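4.2 Why players stayed: trading, gifting and the village market

Having set out the numbers in the previous section, we would like to spend a little longer on what players told us in their own words, since the log data on its own gives a rather thin account of why people kept coming back to Ferkholm. Readers will remember that it is a slow farming and trading game, with no combat to speak of, and that its small studio had always expected players to drift away once their first homestead was finished. Many did. A good number did not, though, and it is this group that interests us here.

The survey was sent out in July through the in-game noticeboard and drew 600 usable replies. We had asked two open questions, one about the player's best memory of the game and one about the last time they had thought of giving it up. We rather worried that people would skip these – long text boxes at the end of a survey are not everybody's idea of fun – but most respondents wrote at least a sentence or two, and quite a few wrote a great deal more.

What came through most strongly was the market at Kiltumcombe, the village that every new player passes through on the way to the coast. The designers had meant it as a place to sell surplus turnips and buy a better spade. Over time it became somewhere people simply stood about and chatted. Several respondents told us that they had long since stopped needing the coins, but still brought a basket down in the evening because the same faces would be there. One wrote that she priced her honey far too low on purpose, so that newcomers would come over and talk to her.

Gifting showed a similar pattern, with one wrinkle that we found quite charming. The game places a cap of 2000 coins on any single gift, which was brought in to discourage the selling of accounts. Players got round this by giving odd, nearly worthless objects with a story attached, such as a bent fishing hook or a hat dyed the wrong colour, and these were often kept for months. Kneževič, who coded this part of the material, first filed such gifts under "low value exchange" and later moved them to a category of their own, which we have called keepsakes. Zacharopoulos coded the same replies separately, and the two agreed on nearly all of them after a long afternoon of going through the awkward cases together.

We should be fair to the other side of the picture as well. Some players found the market cliquish and said so plainly. Others disliked the way a handful of wealthy households could buy up all the seed at the start of a season and leave very little for anyone logging on after work.

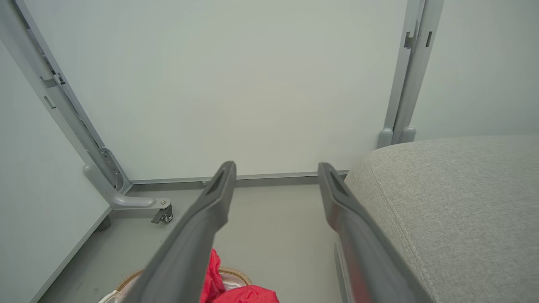 Figure 2

The seed problem is worth dwelling on, as it was also the reason most often given for thinking of leaving. Krasniqi, the studio behind the game, tried restocking the stalls twice a day, and the complaints about seed on the noticeboard became less frequent afterwards. We cannot say that one caused the other, for the change went live in the same patch as the new ferry route, and players were in a good mood generally. It does fit, however, with what people wrote to us. They minded losing out far less when they felt that there would be another chance before bedtime.

For the chat logs we relied on Skener, our own tagging tool, and the usual cautions apply. It copes well with English and rather poorly with the mixture of languages heard in the market on a busy night, so the warmth of those conversations is, if anything, understated in what follows.

Last updated: July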